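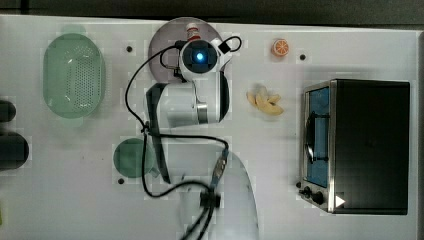 1 min read

The play kitchen has had its spring turn-out at last, and what a pleasure it is to see everything spread out on one big white table! Regular readers will remember that most of our pretend food came from the toy stall at Hiltow in December, in a carrier bag that cost us 4 pounds, and that I have been promising to show it off properly ever since.

I'm very fond of the greens (the colander most of all, I could look at those rows of little holes all day), and the orange slice is such a cheerful thing to have about the place.

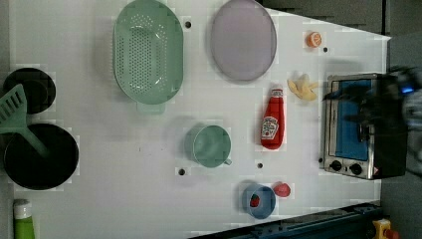 Toaster oven, pans and the red ketchup bottle, with the banana close by.

We started out with up to 7 pieces on our shelf at Zedwood, and these things do grow when you aren't looking. My own favourite is the lavender plate, though the little blue bowl runs it very close.
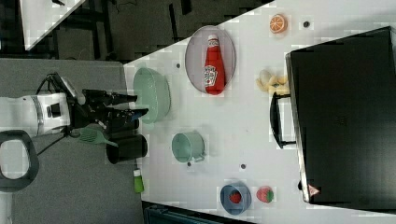

Ketchup goes with everything in a pretend café, of course, and I do think a good plate makes even a toy supper feel like an occasion. Next month I'll be writing about aprons.

We use cookies to improve your visit. By continuing to browse you accept our cookie policy. OK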